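**Shirt folding at home - how many examples before you retrain?**

**drurkberg_ops** - Wednesday, August 17, 2022
ok so we're at 1176 folds for the Satberg set, all two-handed grippers, all in peoples bedrooms. Policy still hates sleeves. Do I keep collecting or stop and retrain. Leaning keep going
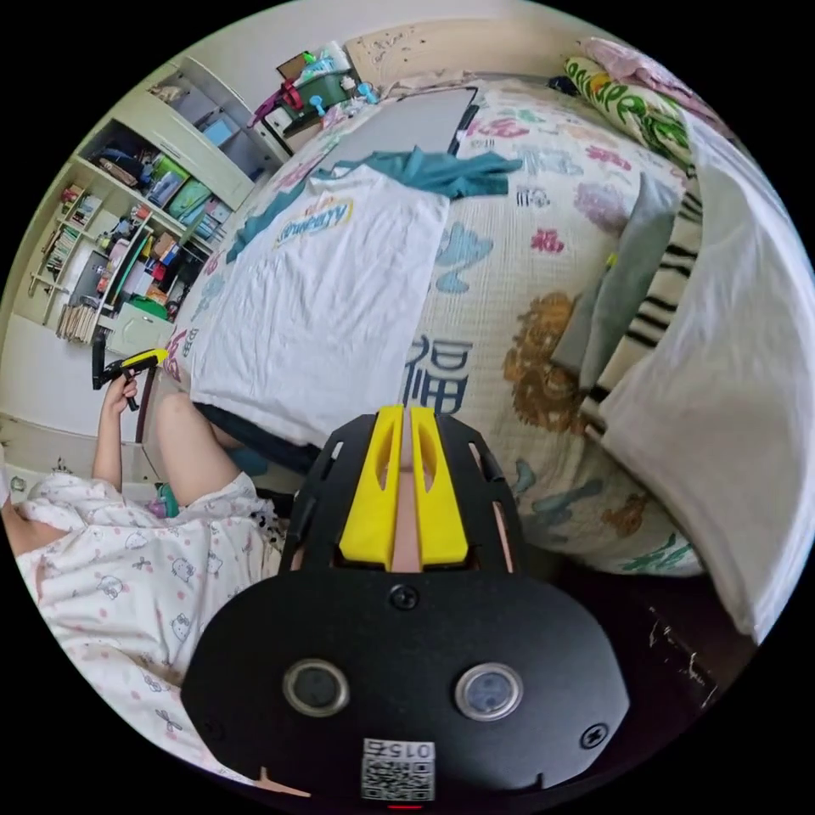

Sleeves are the whole problem imo. Pants fine, towels fine. Also half my collectors fold on a table and half on a bed, and the bed ones are messier - white tee lying on a quilt with cartoon prints all over it, try segmenting that lol. Do I toss those?

**satish_raju**
Don't toss. Busy bedding is what you want in there. I'd stop at this number though and retrain, 9 homes is thin but more from the same 9 wont help

**foldbot_nine**
disagree w Satish. We added 15 more sessions from the same homes in April and sleeve grasps got way better. New shirts matter more than new rooms

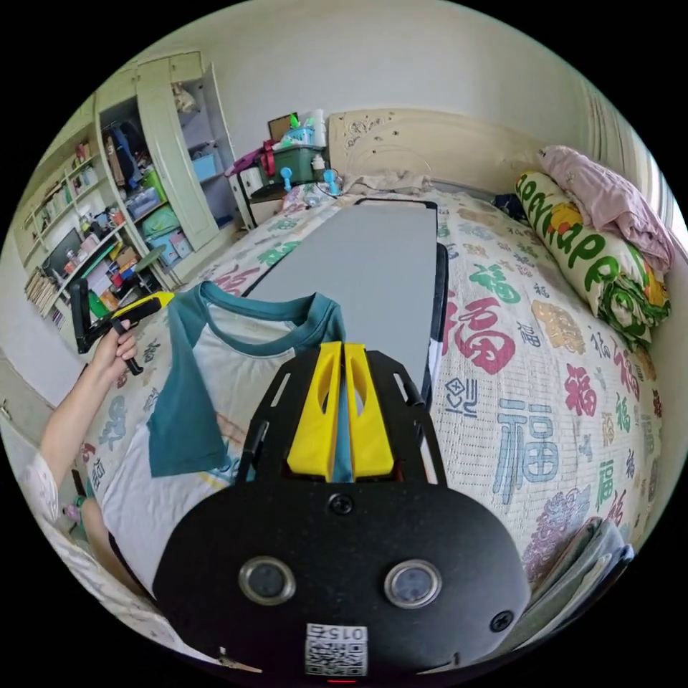
and slow down on the collar pinch. ours were rushing it, fingers closing before they were lined up. Had to cut 19 episodes

**satish_raju**
better on what, the same homes? test it somewhere new

**foldbot_nine**
...fair. one new home. it was ok

**drurkberg_ops**
We use the Dandilberg script, sleeve in first then body. Anyone let people fold however they like?

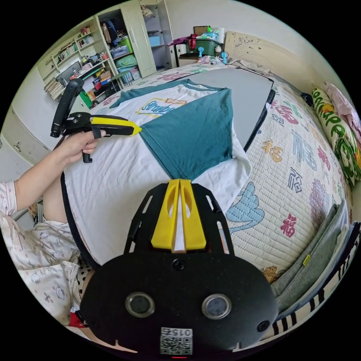
Asking bc Theodorakopoulos docs say one fixed order per garment, and my people keep drifting from it by the end of a session

**satish_raju**
fixed order. mixed orders wrecked ours

**foldbot_nine**
mixed is fine if you tag it. tag it tho

**drurkberg_ops**
ok retraining tonight, keeping the bed ones. will post sleeve numbers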